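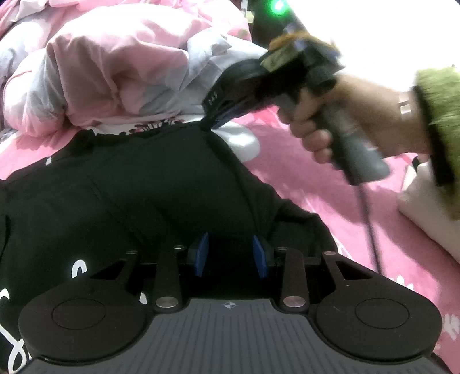

A black garment laid out on the bed

Wosto is looking for home sewers! I run a small mending and alterations shop in Dusport, and I need a few extra pairs of hands starting in May. We sent over 2000 pieces back to their owners last year and the pile keeps growing – hems, zippers, torn linings, the odd wedding dress (please don't panic, I do those myself).

You'd work from your own place, on your own machine, and pick up a bag from me at the Vahidi Street counter once a week. I pay by the piece and supply thread and buttons. You should be able to put in an invisible zipper without swearing too much, and it helps if you like working on dark fabric, as we get piles of it.

No diploma needed. Bring me two things you've sewn or fixed – I'd love to see the insides too! Stop by the counter or leave a note in the Wosto mailbox with your phone number.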